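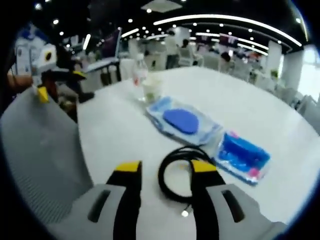 Fig. 1. Fingers open over a coiled cable, packaged items behind.

Week 3 handout, Planning and Budgeting for Robot Equipment. Notes by Malsha Mondal, read before Thu 23 June

Start with the task list. Then the tools. Most first budgets do it backwards – arm price first, everything else squeezed in after.

Hardware lines:
hand-held grippers, 2 minimum
spare fingertip pads (consumable! reorder line, not capital)
cables, chargers, mounts
table and chairs, if the room doesnt have them
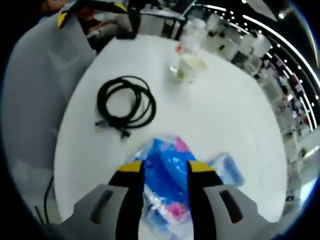
Test objects get their own budget line. Small money but it comes back every month, and purchasing wont accept "misc." Write down what kind of material each one is. A clear plastic bag with something blue inside and a coil of black cable are different problems for a gripper, so price them as seperate groups. Kaan Karakaya's draft for the Plidard lab allows 100 objects plus replacements. Copy his sheet layout.

Quotes: ask Vosico and Skurnska for the same list, same quantities, shipping shown. If one quote leaves out training hours, send it back.

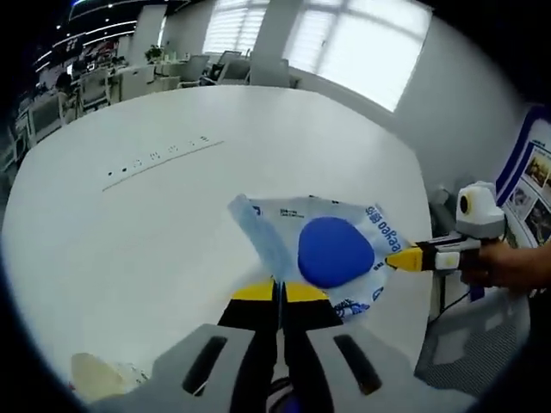
Check how long each price is good for. A quote that runs out before September is no use to us, orders only go through then. Also ask about repair turnaround – 3 weeks without a tool means people paid to wait, and that goes in the budget too.

For next class: one page, your own equipment list, capital and consumables split. Hand in to Nesrin Tuncer, room 109.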